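How to Record a Floor Sweeping Task by Hand for Robot Training

Elspeth Tennant
5/1/25
115 shares | 3 comments

Sweeping a pile of trash into a dustpan and getting it into a bucket is a good first long task for a two-arm robot. It uses both hands at once, it has a clear end, and the tools are cheap. This page covers how we record it at Drundley with a person doing the work by hand and a camera worn on the head. A section near the end covers what changes when you switch to remote control of the arms.

You should already have a head camera that records reliably and a way to get the clips off it. If you don't, set that up first and come back.

What you need

- A head camera with a wide enough view to hold both hands and a good stretch of floor
- A short broom and a dustpan with a long enough handle to use while crouched or bent over
- A bucket that will not tip when you knock the pan on its rim
- Mixed debris, some light and some heavy
- A notebook or a spreadsheet for the take list

Get debris that behaves in different ways. Dry leaves slide and scatter. Foil and candy wrappers stick to the bristles. Heavier broken pieces stay where they are until you push hard, then jump. If you only record one kind, the policy will learn one kind of stroke and use it on everything.

Setting the camera angle

Put the camera on, stand where you plan to work, and hold both arms out in front of you over the floor. Check the preview. Both hands should be in view, with the spot you are sweeping close to the middle. If you only see forearms, tilt the camera down. If you see your own knees and little else, tilt it up.

Now bend down as if you were sweeping and check again. Most people set the angle standing up and then lose the dustpan hand as soon as they bend. Set it for the bent position and accept more background when you stand.

Tighten the strap more than feels necessary. A camera that slips over a long session gives you a different view at the end than at the start, and you will not notice while you are working.

Doing the task

1. Start recording with your hands empty and in view. Hold still for a moment.
2. Pick up the broom with one hand and the dustpan with the other. Decide which hand holds which tool and stay with it for the whole take.
3. Put the lip of the pan flat on the floor next to the pile.
4. Sweep toward the pan in short strokes. Move the pan back a little when a line of dust builds up at the lip, and sweep again.
5. Tilt the pan up before you lift it.
6. Carry it over the bucket, tip it, and knock it once.
7. Put the tools down, or stand them in the bucket if that is how you want the robot to finish. Pick one ending per batch.
8. Bring your hands back into view and hold still again. Stop recording.

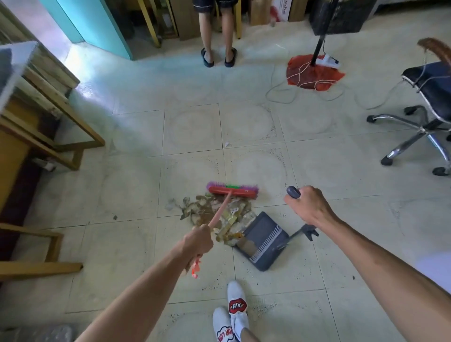
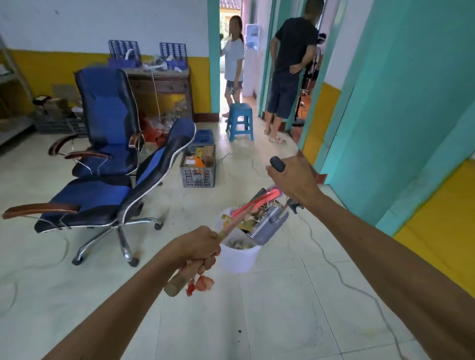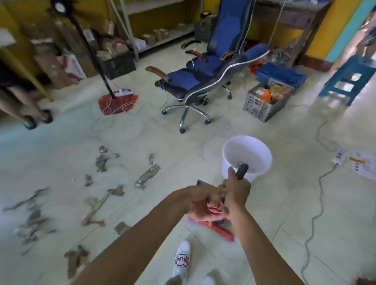

Work at about half your normal speed. Going slower than that looks strange and changes how the debris moves, and going at full speed blurs the hands. If you have to hurry one part, hurry the carry. The contact between broom, floor and pan is what the model has the most trouble with, so give that part the time.

Look at what you are doing. The camera follows your head, so if you glance up to talk to someone, the hands leave the picture. Bontu Tilahun watches our takes as they come in, and looking away is the fault she marks most often.

Mistakes and recoveries

Keep the mistakes. If a wrapper blows off the pan, go and get it the way you normally would. If half the pile slides back onto the floor, sweep it again. A robot trained only on clean takes has no idea what to do after its first spill. We made that error with our first batch and had to record a second one in July to fix it.

There are limits. Stop and throw out the take if:

- you drop a tool and it lands where the camera can't see it
- you change hands partway through
- someone else reaches in to help
- the camera gets bumped and the angle changes

Other people walking past or standing in the background are fine. So are chairs, boxes and cables. Move a cable only if you might trip on it. We used to clear the room completely, and the policy we trained on those takes got worse as soon as there was a chair nearby.

Changing things between takes

After every few takes, change something. Move the pile. Swap the debris. Turn so the light comes from the other side. Put the bucket on your left instead of your right. Change one or two of these at a time and write down which, or you will not be able to tell later what helped.

Change the person too. Mebrat Adugna takes long strokes and drags the pan behind her, and Gemechu Gebreyes makes a lot of small quick ones with the pan nearly still. Both work. With only one of them in the set, the robot copied that person's reach as well, and the arms could not always get there.

Our current set has 1,513 takes that passed review. The goal is 3,000 before we train the next version.

Labeling

We mark four points in each take: tools in hand, first stroke, pan leaves the floor, pan empty. More labels than that slowed us down and we never used them. Mark "pan leaves the floor" at the first take-off, even if it goes back down afterward – otherwise two people will label the same clip differently.

If you use remote control instead

The steps are the same, with these differences:

- You can't feel the floor. Lower the pan until it touches, then back off slightly before you sweep.
- Grip the broom low on the handle. A high grip makes the head swing.
- Keep the batches short. Tired operators start to push down too hard, and that ends up in the data.

We record most of the set by hand and a smaller part by remote control, on the robot itself, and train on both. The hand takes are much faster to collect. The remote ones carry the real joint positions, and those have to come from somewhere.

Naming your files

Use the site, the person's initials, the debris type and a take number. Our Clistodham files have the debris type first, and sorting them together with the rest is still a manual job.

3 comments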